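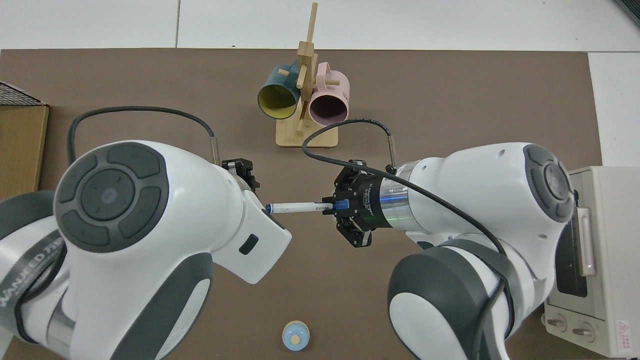

A caneta branca com tampa e clipe azuis, sobre o tapete marrom.

Multstead, edição de abril de 2018
O cantinho do café (e a caneta que foi parar nele)

Oi, gente! Prometi na carta de março que ia contar como ficou a arrumação do canto do café, e recebi tanta mensagem cobrando que resolvi passar o assunto na frente das cortinas. As cortinas ficam para a próxima, desculpa, Ermanno!

Começo pela caneta, que foi a parte mais simples e a que eu mais uso. Durante anos, toda vez que eu abria um pacote de café novo eu pensava "vou anotar a data", ia procurar uma caneta na sala, achava uma conta para pagar no caminho e esquecia do café. Agora tem uma caneta que mora na cozinha. Ela não sai de lá nem para assinar recibo de entrega (já neguei emprestar duas vezes, com toda a educação). Anoto a data num pedaço de fita crepe, colo no pote e pronto. Fiz o mesmo com o açúcar mascavo, que vira pedra aqui em casa e eu nunca sabia desde quando.

Para arrumar, forrei tudo com um tapete grande e pus as coisas em cima dele, uma por uma, antes de decidir onde cada uma ia ficar. Recomendo demais! Com tudo espalhado a gente enxerga melhor o tamanho das coisas, e ainda dá para mudar de ideia quinhentas vezes sem ficar abrindo e fechando armário. A cor escura também ajudou: louça clara aparece bem, e qualquer farelo denuncia o pano que passou com preguiça.

Aí veio a grande questão das canecas. Eu sempre empilhei, e sempre me arrependi, ainda mais depois que perdi a asa de uma de que eu gostava muito. Fiquei meses olhando aqueles suportes em forma de árvore e achando que eram frescura. Pois mordi a língua. Peguei um na Lultilance por 30 reais e hoje defendo a arvorezinha em qualquer conversa.
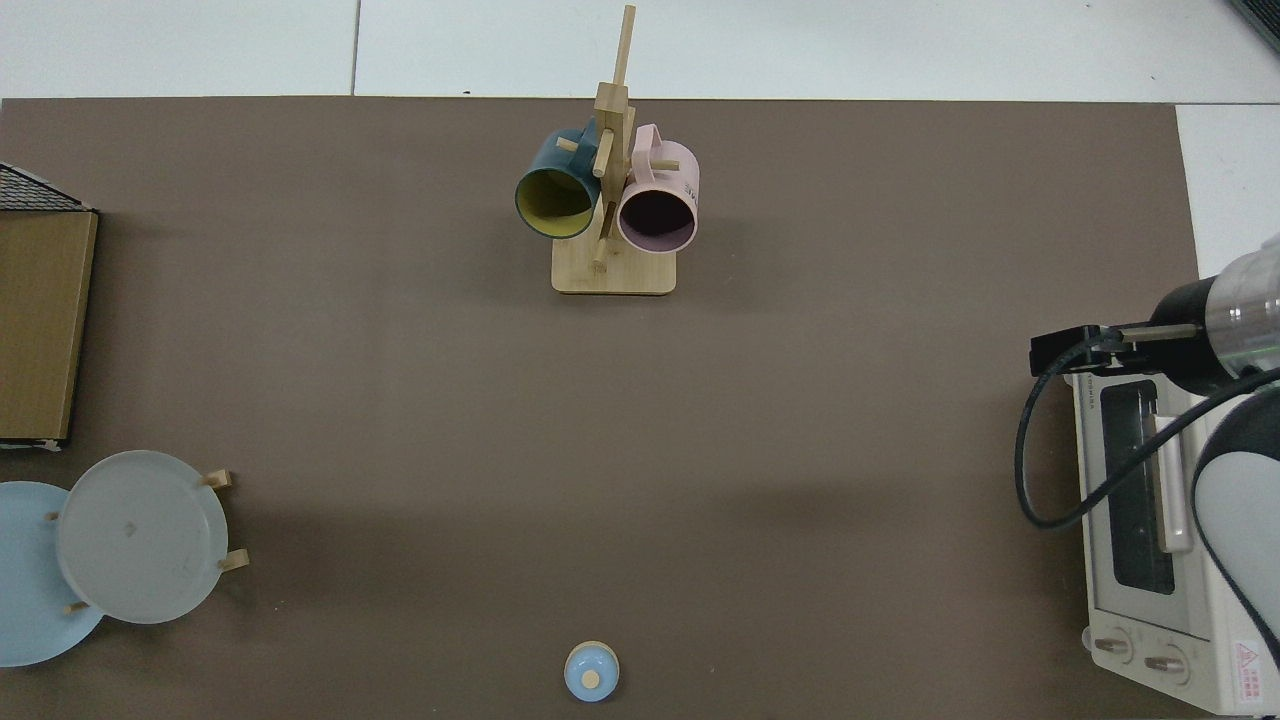

Caneca verde-azulada com miolo mostarda de um lado, caneca rosa-clara do outro: a arvorezinha de bambu em serviço.

Minha regra é deixar pendurado só o que a gente usa todo dia. A tentação de encher todos os ganchos é grande, eu sei, mas com caneca demais uma encosta na outra e você acaba segurando três para tirar uma. As de visita foram para a prateleira de cima, e as de propaganda... bom, dessas eu me despedi. Fiquei só com uma, do tempo em que trabalhei na Pangaribuan, que serve para guardar colherinha.

Sobre a posição: experimentei o suporte bem no fundo e era um esticar de braço a cada café. Trouxe mais para a frente e melhorou. Também vale girar a base até as asas ficarem para o lado da sua mão. Parece bobagem, mas de manhã cedo, com um olho aberto e o outro ainda na cama, faz diferença.

Os pratos me deram mais trabalho. Eu gosto de prato em pé, naqueles apoios pequenos de madeira, e acho que um prato claro, meio fosco, fica lindo assim, quase como um quadro. O problema é que prato bonito em pé vira prato que ninguém quer tirar do lugar para comer! Combinei comigo mesma que um fica no apoio e o de uso fica deitado, por perto. Se na sua casa tem criança pequena ou gato que passeia pela bancada, eu deixaria todos deitados e não se fala mais nisso.

E o forninho? O forninho foi briga de verdade. Ele é a maior peça do conjunto, e quando você coloca uma coisa grande primeiro, todo o resto tem que se encaixar em volta. Fiz ao contrário da primeira vez, distribuí as coisas pequenas todas lindinhas e depois não tinha onde pôr o forno. Desmontei tudo. Na segunda tentativa comecei por ele, de lado, com a porta virada para o espaço livre, e aí as outras coisas foram achando seu lugar quase sozinhas.

Anotem, por favor: deixem espaço para a porta abrir inteira, com folga para a mão e para a luva. Nada de caneca na frente, nada de prato encostado na lateral. Eu também não guardo nada em cima. Sei que é um lugar que parece pedir uma bandejinha, um paninho, um pacote de pão, mas aquilo esquenta e eu prefiro não testar a paciência do aparelho. E confiram onde está a tomada antes de se apaixonarem por um canto da bancada. Eu já me apaixonei por um canto sem tomada e vivi seis meses de extensão.
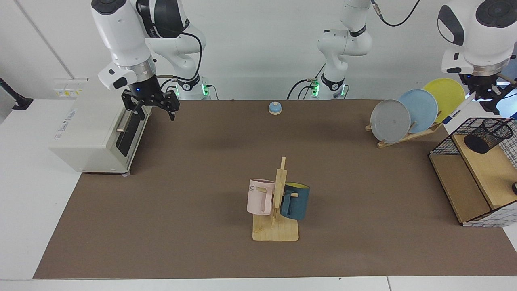 Outra pergunta que chegou bastante foi sobre as miudezas: tampinha, filtro, pregador de pacote, medidor. Experimentei caixa de papelão, pote de vidro e uma gaveta inteira. A gaveta foi um desastre, porque cabe tudo, e onde cabe tudo eu ponho tudo. A caixa resolve bem enquanto a gente ainda está decidindo. Minha sugestão é deixar as miudezas nela por duas semanas e ir tirando conforme precisa. O que continuar no fundo depois disso pode ir para outro lugar da casa.

O Ermanno Zanetti escreveu perguntando se o bambu mancha. O meu ganhou um anel clarinho de uma caneca que pendurei pingando, e saiu com pano úmido e um pouco de paciência. Hoje seco antes de pendurar. Ele contou também que o dele fica ao lado da pia e que passa óleo mineral de vez em quando. Ainda não fiz, mas quero experimentar e depois conto.

Ah, e somos 1.578 assinantes agora! Obrigada a quem encaminhou a última carta para a mãe, para a cunhada e para o grupo do condomínio. Quem quiser mandar o seu cantinho do café, é só responder este e-mail dizendo onde ficou o forno e quantas canecas sobreviveram à triagem. Na próxima carta tem as cortinas, e também a receita do pão de queijo de forninho da loja Multska, que pedi três vezes até conseguir.

Beijos e até lá!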